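Progress report to the Grulex Neighborhood Fund
Thakur Hill Homes and Streets Survey
Prepared by Merja Ojala, project lead
Submitted 16/07/2023

1. Purpose of this report

The Fund awarded a grant to the Thakur Hill Residents' Association to record how housing in the district is changing, who is moving in and out, and what this means for shops, schools and long-standing households. The present report covers the second stage of the work. It sets out what has been completed, what is behind schedule, and how the remaining money will be used.

2. Background

Thakur Hill has been counted among the most expensive parts of the city for many years. Its large stone houses along Indeck Avenue are the part that visitors know. The streets below the avenue are less well known: they hold most of the district's apartments, nearly all of its rented homes, and the older row houses on Lora Street. Sale prices reported for the district as a whole tend to reflect the avenue and say little about the rest. The survey was designed to correct this by collecting information street by street.

3. Work completed

The address list is finished. It contains 3696 homes, each checked against public records and then on foot. Several buildings on Lora Street had been listed as single houses but are divided into apartments, and these have been entered separately.

Survey forms have been returned by 617 households. The return rate is strongest in the row houses and weakest in the newer apartment blocks near the station, where entry to the lobbies has to be arranged with the managing agents. Two agents have now agreed to let us leave forms in the mail rooms. A third has asked for a letter from the Fund confirming the grant, and we would be grateful to receive one.

Longer interviews have been held with 152 residents and shop owners. Most took place in people's homes or at the library. The interviews cover length of residence, reasons for choosing the district, changes in rent or property tax, and plans for the next few years. Gonzalo Lozano has led this part of the work and has trained the other interviewers.

4. Early findings

The findings below are provisional and should not be quoted outside the Fund.

Households that have lived in the district for more than twenty years are concentrated on Lora Street and the lanes behind it. Many of them own their homes outright and describe themselves as comfortable where they are, but say that their adult children could not afford to live nearby.

Renters report shorter stays than owners, as expected. The reason given most often for leaving is the size of the home – families with a second child find few apartments with three bedrooms at a rent they can meet.

Shop owners on the lower part of Indeck Avenue are divided. The cafes and the two realtors report steady business. The hardware store and the shoe repair shop both have leases ending soon and do not know whether they will be renewed.

Parking was raised in a large share of the interviews although it was not one of our questions. We have added a short section on it to the form.

5. Matters behind schedule

The street maps showing length of residence were due at the end of this stage and are not ready. Drafts exist for 7 streets. The remaining ones depend on returns from the station blocks, and we would prefer to hold them back until those returns are in. A new completion date will be agreed with the Fund's office.

The public exhibition of old photographs and sale notices has also moved to a later stage. The library has confirmed that its ground-floor room remains available to us, and the owners of the loaned photographs have agreed to the change.

6. Budget

Spending is within the approved total. Printing has cost more than planned owing to the second mailing of forms, and travel has cost less. We ask permission to move the unspent travel money to printing. No additional funds are requested.

7. Next stage

The priorities are the station blocks, completion of the maps, and a first draft of the written history of Lora Street. A meeting for residents will be held before the draft is circulated, so that families named in it have an opportunity to comment. Interview recordings will be offered to the library's local collection where the speaker has given written consent – signed forms are held for most of the interviews to date.

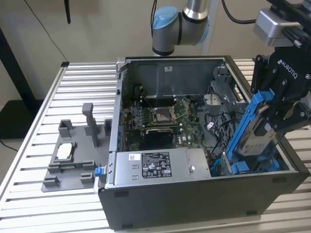
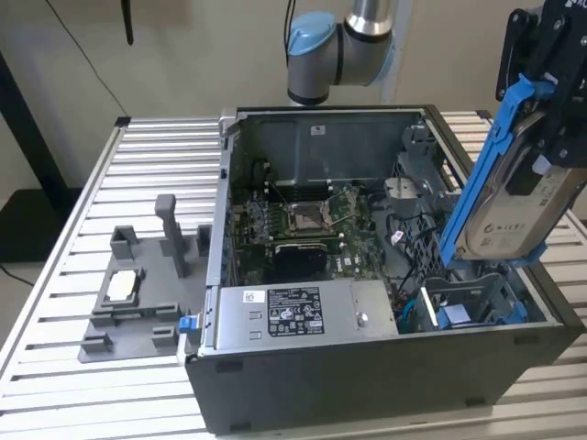 Will the street-by-street results be made public?
The results will be published as totals for each street once the maps are complete. Streets with very few homes will be grouped with a neighboring street so that no household can be identified, and individual survey forms will not be released.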